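Section 4. Finishing and Conditioning Wood Work Boards

This section applies to unfinished and previously oiled boards used with the Zastberg bench system. Read the whole section before opening the finish. For cutting and edge jointing, see Section 3. For hardware and pegboard mounting, see Section 5.

4.1 Before You Start

Work in a ventilated room at normal indoor temperature. Let the board sit flat in that room overnight with air reaching both faces. Boards stored in a garage or basement may need longer.

You will need:
Trevdale Board Oil, one can
Sandpaper in 120, 180 and 231-series fine grit
Sanding block, felt or cork faced
Lint-free cotton cloths
Nitrile gloves
Metal container with a tight lid, half filled with water
Four spacer strips of equal thickness

CAUTION: Cloths soaked with oil can heat up and catch fire without a flame or spark. Place used cloths in the water-filled container right away. Do not leave them folded or piled.

4.2 Checking the Board

1. Clear the board and wipe both faces with a dry cloth.
2. Set a straightedge across the grain at each end and at the center. If a gap wider than a credit card shows at any point, do not apply finish. Go to 4.6.
3. Run a fingertip over each glue seam. A seam should be visible but should not catch the finger.
4. Mark any dents or raised fibers lightly with pencil. Do not use a marker or ballpoint pen, as the ink will travel under the oil.

NOTE: Seams are normal on boards glued up from more than one plank. Plank widths may differ within a single board and do not affect strength.

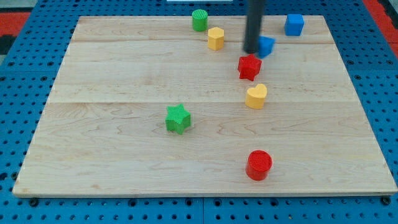 Figure 4-1. Wood board on blue pegboard surface. Seams between planks are visible.

4.3 Sanding

1. Clamp the board at two opposite corners with scrap wood under the clamp pads.
2. Sand the full face with 120 grit, moving with the grain. Use even pressure and overlap each pass by half the width of the block.
3. Vacuum the face. Repeat with 180 grit.
4. Dampen the face with a cloth wrung out in clean water. Allow to dry fully. The grain will rise and feel rough.
5. Sand lightly with the fine grit until the roughness is gone. Stop at that point. Oversanding closes the pores and reduces oil uptake.
6. Turn the board over and repeat. Break all edges with two light strokes of the block held at an angle.

CAUTION: Wear a dust mask when sanding. Do not use compressed air to clear dust from the board.

4.4 Applying the Oil

1. Stir the can for one minute. Do not shake it.
2. Set the board on the four spacer strips.
3. Pour a small amount of oil on the face and spread it with a folded cloth. The surface should look evenly wet with no pools.
4. Wait 10 minutes. Add oil to any dull patches. End grain will need a second pass in nearly all cases.
5. Wipe off all remaining oil with a clean cloth, finishing with strokes along the grain. Oil left on the surface will turn sticky.
6. Turn the board, set it back on the strips and repeat steps 3 through 5 on the other face.
7. Let stand for 12 hours before the second coat. In humid weather, allow a full day.

Two coats are enough for light use. Apply a third coat if the board will be used with glue, paint or water-based cleaners.

NOTE: Both faces must receive the same number of coats. A board finished on one face only will cup.

4.5 Curing and First Use

Stand the board on edge, away from direct sun and heating vents. Light handling is allowed the day after the last coat. Do not clamp, stack or cover the board until a dry white cloth rubbed on the surface picks up no color and no odor of oil remains.

Jasutach paste wax may be applied over cured oil. Use a thin coat and buff by hand. Do not apply wax under oil.

4.6 Correcting a Cupped Board

1. Place the board with the hollow face down on a damp towel.
2. Lay a second board on top and add even weight. Do not exceed the shelf load given in Section 2.
3. Check every few hours. Remove the weight as soon as the straightedge shows no gap.
4. Stand the board on edge for two days and check again before sanding.

If the cup returns, the board is not suitable for use as a reference surface. It may still be used for storage or as a clamping pad.

4.7 Routine Care

Wipe with a barely damp cloth and dry at once. Do not soak. Renew the oil when drops of water no longer bead on the surface. If the Abugri sealer was used in place of oil, do not apply oil over it; sand back to bare wood first and begin again at 4.3.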